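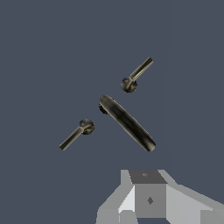
Jafarzadeh Type has released Juvstead, a text and display typeface family in 12 styles, drawn over four years at the foundry's studio in Hallach. The family covers six weights from Light to Black, each with a matching italic, and is available now for desktop, web and app use. Its most noticeable detail is the ending on the thin strokes of letters such as a, c, f and r. A rounded, knob-like hub with a slender rod running up and to the right from it, like the small metallic part toward the upper right against the slate blue, is close to the shape the designers were after: a definite round mass, and a straight stroke that leaves it without a flare. In the text weights the round part is kept small. In Bold and Black it grows faster than the stem, so the heavier styles have a stronger character in headlines.

The release, dated July 2020, is the foundry's first full family since Zalley, a narrow sans serif for signs and timetables. Juvstead is a serif, and was planned from the start for long reading. The first sketches were made for a regional history book that needed footnotes, tables and picture captions on the same page. The book was set in an early version with only a Regular and an Italic. The rest of the family was built out from those two.

"The early Regular was too dark at small sizes and the spacing was loose around the capitals," said Roya Rashti, who designed the upright styles. "We redrew the lowercase from the beginning and kept the capitals mostly as they were. People who used the early files will see the change in the a, the g and the s. The g took the longest. It now has a smaller lower bowl, and the ear sits level instead of pointing up."

The italics were drawn by Ehsan Nazari. They have a moderate slope and narrower letters than the uprights, and they were spaced on their own and not matched to the width of the Regular. The k, v, w and z have alternate forms with a short curved entry stroke. These are off by default and can be turned on through a stylistic set.

"I wanted an italic that could carry a full page of text, such as a preface or a letter," said Nazari. "The first version had a lot of movement in it. It looked good in a single word and was tiring after two paragraphs. Most of what I did between March and the release was taking things out."

Each style contains 2054 glyphs and supports Latin-based languages across Europe, along with Vietnamese. All styles include small capitals, and four sets of figures: lining and oldstyle, each in proportional and tabular widths. Fractions, superiors and inferiors are drawn for the purpose and not scaled down. Punctuation has a second version aligned for all-capital setting. The Light and Regular weights also include a set of arrows and circled numbers for use in diagrams and instructions.

Kerning was done by hand for the uprights and then reviewed again for the italics. The Regular has 1285 class-based kerning pairs. Combinations that often cause trouble in Central European languages, such as a letter with a caron next to a closing quotation mark or an ascender, were tested in printed proofs at 3 sizes.

Hinting for low-resolution screens is included in the web fonts of the four middle weights. Light and Black are meant for larger sizes and have lighter hinting. A variable font with a weight axis is being tested and will be sent to all license holders at no charge when it is finished. No date has been set for it. The italic will be a separate variable file.

Licensing

Juvstead can be licensed by single style, as a text package of Regular, Italic, Bold and Bold Italic, or as a complete family. Students and teachers can license the text package at half price with proof of enrollment or employment. Trial fonts with a reduced character set are available on request and may be used for layout tests and client presentations – they may not be published.

Customers who licensed the early Regular and Italic can exchange them for the new versions of those two styles free of charge. Line lengths have changed, so existing documents should be checked before the old files are replaced. The new fonts have a different menu name and can be installed next to the early ones.

About Jafarzadeh Type

Jafarzadeh Type is an independent type foundry in Hallach. It publishes retail typefaces and draws custom fonts for publishers, museums and transit agencies.

Press contact

A PDF specimen, trial fonts and review licenses are available to the press from Roya Rashti at the Hallach studio.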